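Tillow Two-Arm Bench: Set-Up Guide
Section 6. Choosing a first chore
Revised 1 Mar 2026

Read this section before you write a task list. Most trouble reported to Bramdale comes from asking the bench to do a whole chore on the first day. It can't clear a kitchen or pack an order without help. It can do short handling jobs with small, rigid parts, and those are the pieces that longer chores are built from.

6.1 What to expect

Picking up one solid object and setting it down is suitable for unattended runs. Jobs that need both arms on small parts should be watched. Folding cloth, pouring, and anything with a lid that screws on are not supported in this release. Valentini grippers fitted before September have shorter fingers and should be kept to solid objects.

6.2 Setting up the two-arm parts job

1. Stop both arms and wait for the status lights to settle.
2. Clear the work surface. Wipe it with a dry cloth.
3. Check that each mounting plate is tight on the rail.
4. Lay out only the parts for this job. Keep them within reach of both grippers.
5. Move each arm by hand through its full travel. The cable must follow without pulling.
6. Load job 345 and set the speed to its lowest value.
7. Start the job. Keep one hand near the stop button for the first ten cycles.

Note: Brightly colored parts that stand out from the surface are easier to find. If a part is missed more than twice, change the lighting before you change the job.

Caution: Do not reach between the grippers while the arms are powered, even if they are still.

Both arms at work over small colored parts:

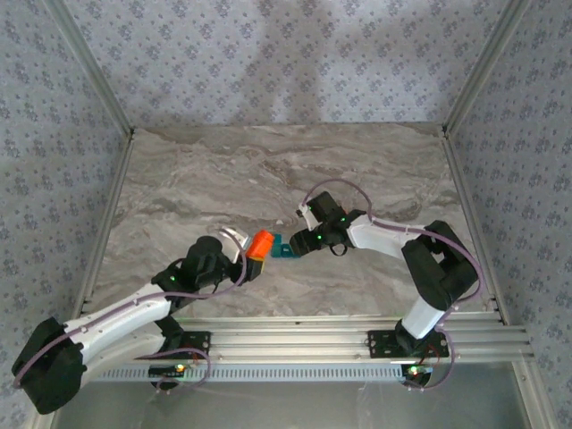
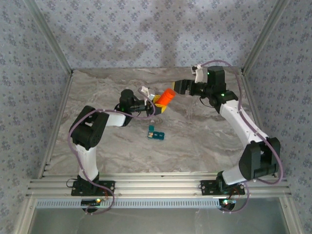

6.3 When to move on

Run the job 20 times without touching anything. If you had to step in more than once, stay at this speed. Code 707 means a gripper closed on nothing. Code 1946 means the two arms asked for the same space; restart from step 1.

Do not judge the bench by one good run. A person doing the same work will be faster for now, and will notice a dropped part sooner. At the Tovton shop we keep the bench on sorting and leave final packing to staff.

Grease the joints every 2000 cycles. See Section 9.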